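Hilo largo de sábado, 16 de marzo de 2024, sobre cómo cuidamos la celda de picking del taller. Me lo habéis pedido varios y ya tocaba – poneos un café, que me conozco. 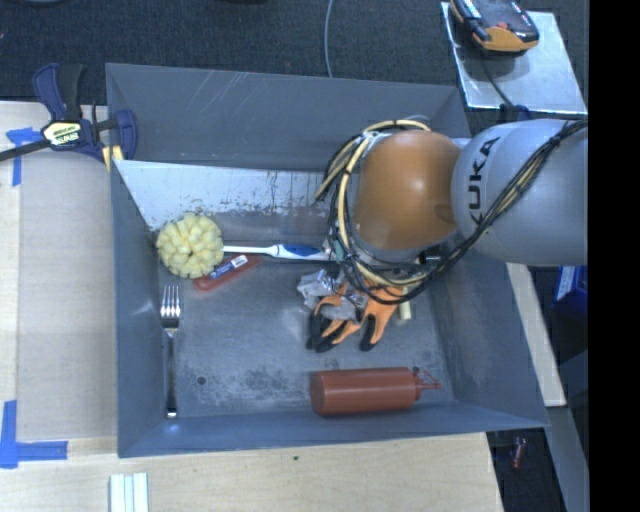 Kobina Abugri pregunta si el guante no acaba estropeando el agarre, porque en su celda probaron fundas de silicona y las pinzas resbalaban con todo lo que fuera liso.

2/ Pues mira, Kobina, a nosotros nos pasó al revés. Con los dedos desnudos los mangos finos se nos escapaban una y otra vez, y con el guante de punta recubierta la cosa mejoró muchísimo. Eso sí, el guante es un consumible y hay que tratarlo como tal. Cuando la punta empieza a brillar, fuera, aunque dé pena.

3/ El cambio de guante lo hago siempre igual: brazo en posición de reposo, parada de emergencia pulsada, aflojo, saco, limpio los dedos con un paño seco y pongo el nuevo estirando bien hasta la base. Si queda una arruga en la punta, la pinza cierra antes de tiempo y el control se cree que tiene pieza. Me pasé una tarde entera de enero persiguiendo ese fallo y era una arruga, una arruguita de nada.

4/ Los cables. Ay, los cables. Van sujetos a lo largo del KUKA y hacen un bucle en la articulación naranja. Ese bucle tiene que ser generoso, pero sin pasarse: si es corto, tira al girar la muñeca; si es largo, se engancha en el borde del cajón. Yo muevo el eje a mano, a velocidad mínima, hasta los dos extremos, y miro el bucle todo el recorrido. Luego aprieto las bridas, nunca antes.

5/ Elikem Boateng, que me enseñó casi todo lo que sé de esto, repasa las bridas con el dedo, una por una, buscando cantos que muerdan la funda. Parecía una manía y ahora lo hago yo también (y riño a quien no lo hace, qué le vamos a hacer).

6/ El cajón metálico va con sargento a la mesa, y las esquinas las marco con cinta azul de pintor. Si alguien le da un golpe, se ve enseguida y lo devolvemos a su sitio sin recalibrar. Si la cinta se despega se cambia ese mismo día, por favor, que luego vienen los lloros.

7/ Dentro echamos cosas muy distintas a propósito: una pelota amarilla con relieve, un cepillo de dientes eléctrico, un tenedor, un bote de plástico de los de apretar. El tenedor es el más puñetero con diferencia. Tan plano y pegado a la pared del cajón, obliga a la pinza a entrar casi rozando, y ahí es donde se gastan las puntas del guante.

8/ Por eso apuntamos los ciclos. El último guante nos duró 3.335 agarres, con el cajón lleno de trastos variados. No os lo toméis como una ley, que con otras piezas será otra cosa, pero a mí me sirve para tener el recambio preparado. Guardo 8 en el armario y cuando quedan 2 pido más a Skernico.

9/ La limpieza del fondo: paño húmedo, nada de disolvente, y secar bien. Los arañazos me dan bastante igual. Lo que sí vigilo es la mugre pegada, que nos ha dado más de una detección falsa. Después de limpiar hago una captura con el cajón vacío y la comparo con la de referencia antes de volver a echar los objetos.

10/ Y los tornillos de la muñeca, cada 14 días, con dinamométrica y raya de rotulador encima. Si la raya no casa, se para la celda y se mira con calma. Me da lo mismo que haya prisa.

11/ Kobina, si quieres te paso la hoja de revisión, que cabe en una cara y está llena de tachones míos – pero se entiende. Y si vuelves a probar la silicona, cuéntame qué tal con los mangos finos, que me has dejado con la curiosidad. El lunes subo la parte de la calibración de la muñeca.

Publicaciones recientes
Cómo etiquetamos los cables de la celda Ilumen
Bodnár: primeras semanas con la ventosa doble
Repuestos que conviene tener antes de que hagan falta
Visita al taller de Flerine
Hoja de arranque para los lunes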